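The Second Life of a Rented Table

When Rekha Reddy moved to Plardale for her first teaching job, she had two suitcases and a rice cooker. The apartment had a good window and nothing to sit on. For the first week she corrected homework on the floor with her back against the radiator. Then a colleague gave her the number of Ustarent, and in April, at 7 in the evening, two men carried a table and four chairs up to the third floor and asked her where she wanted them.

"I did not know," she told me. "I never had to decide where a table goes. In my parents' house the table was there before me."

She pays by the month. She can change the table for another one, or keep it, or give it back when her contract at the school ends. In the beginning she thought it was a little sad to rent such a thing. Her mother thought it was very sad, and said so on the telephone for a long time.

I grew up with the same idea as her mother. Where I come from, a family buys a table once, usually before the wedding, and the uncles have an opinion about it. My grandparents' table moved with them through three houses. One of its legs was shorter, and there was a folded piece of cardboard which had its own place under that leg for so many years that I believed it belonged to the construction. To give back a table at the end of a contract would be to them like giving back a cousin.

But people in Plardale move often. The hospital takes nurses for a season, the college takes students, and the old Pillai building, which was once full of sewing machines, is now full of small apartments where few names stay on the mailbox for long. On the last evening of each month the sidewalk in front of it used to be covered with bookshelves, mattresses and lamps. Some of it found a new home before the morning. Most of it met the rain first.

Dinesh Poduval, the manager at Ustarent, started with this sidewalk. He drove there in his brother's van and took what he could repair. "I took also many things I could not repair," he said. "My wife can tell you about those." Now he has a warehouse behind the bus station with 700 pieces in it, and the oldest of them have lived in more apartments than he has.

A table which comes back is first washed, then looked at from below. It surprised me how much of the work happens from below. The screws get loose from being lifted by the edge, the corners of the frame open a little, and people stick things there — chewing gum, of course, but also notes, a spare key, once a complete calendar. Elango Shetty does most of the repairs. He learned on solid wood, at a workshop called Trandwood, and he admits that in the first months he looked down on everything with a laminate surface.
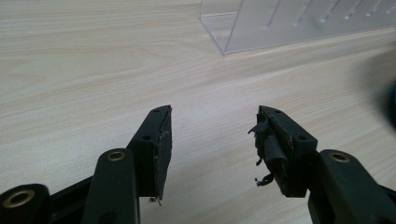 He changed his mind slowly. With solid wood you can sand away a ring from a hot cup, and with laminate you can't, so he had to learn other ways: the wax sticks, the small iron, the patience to mix two colors until the repair disappears from one meter away. From closer you will always find it, he says, and he does not mind. He would prefer that people know somebody has worked there.

The tops that cannot be saved are cut smaller. A dining table becomes a desk, a desk becomes a shelf for a hallway. Tobiloba Effiong, a nurse on her third contract in the town, has one of these desks. It is 475 millimeters deep, and she bought it, the only piece of furniture she has ever bought and not rented. I asked her why this one. She said that it fits beside the bed and that she can reach her tea from the pillow.

Not everybody is convinced. Iman Farouk, who sells used furniture two streets from the warehouse, thinks that renting is an expensive way to own nothing. She has done the calculation for me on the back of a receipt, and it is a correct calculation. After two years the customer has paid for the table, and the table still goes home with Dinesh. He does not deny it. He answers that most of his customers do not stay for two years, and that for the others he has a price at which they can keep it.

Rekha has now been in Plardale longer than she planned. The chairs have been changed once. The table is still the same, beside the good window, and last winter her mother came to visit and ate at it every day for three weeks. She did not say anything more about the renting. She did say that it should stand closer to the kitchen, and before she flew home they moved it.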